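I keep hearing that demonstration is the easy part now. You take the arm by the wrist, or you sit at a pair of handles and drive it from across the table, and the robot picks it up the way an apprentice would. Brenel's brochure has a line very close to that. I have now spent 4 afternoons driving one of these rigs through a towel job, and I have doubts.

The job sounds like nothing. Pick up a cloth, get it more or less open, put it down somewhere sensible. A child does it while watching television. With the handles it took me 40 tries before I had something I'd be willing to show anyone, and I'm counting the ones where I let go of the cloth by accident and pretended that was the plan.

Most of the trouble is that I don't feel anything. I squeeze, the fingers close, and I have to judge from looking whether I've got one layer or three. So I grab too much. Grabbing too much works fine, as it happens, and so that's what goes into the recordings: a person with numb hands being overcautious with a towel.

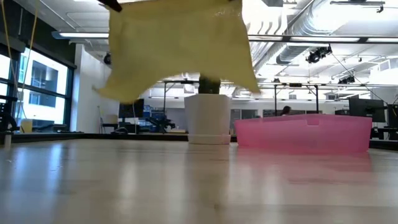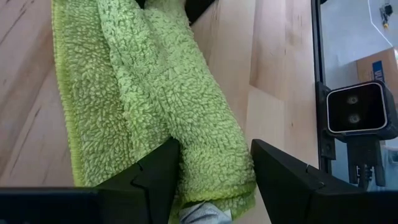

The Meveck people say this washes out with volume. Record enough operators and the bad habits cancel. Maybe. But bad habits aren't random. Everybody I've watched at the handles slows down in the same places and pinches the same thick fold, for the same reason, and you can average that all day and still have a thick fold.

Then there's the sorting. We kept 29 of my tries. I asked how the rest were thrown out and the answer was that somebody looked at them. Fine, but looked for what? A drop is easy to reject. A slow, ugly lift where the cloth comes up by the wrong corner and gets saved at the end is harder, and I'd argue those are the ones worth keeping, the saves especially. The Galeo guide calls them "low quality" and moves on.

I did try guiding the arm by hand as well, on the older Wikström setup. You get some feel back, though mostly what you feel is the arm. And with both hands on the metal you end up standing right where you'd want to see. I went back to the handles after an hour.

None of this means it's useless. Better than typing in positions, sure, and I remember typing in positions. In May I want to try the same job with a stiffer cloth and somebody else driving, someone who hasn't read anything about it, and see whether they grab it the way I do. My bet is yes.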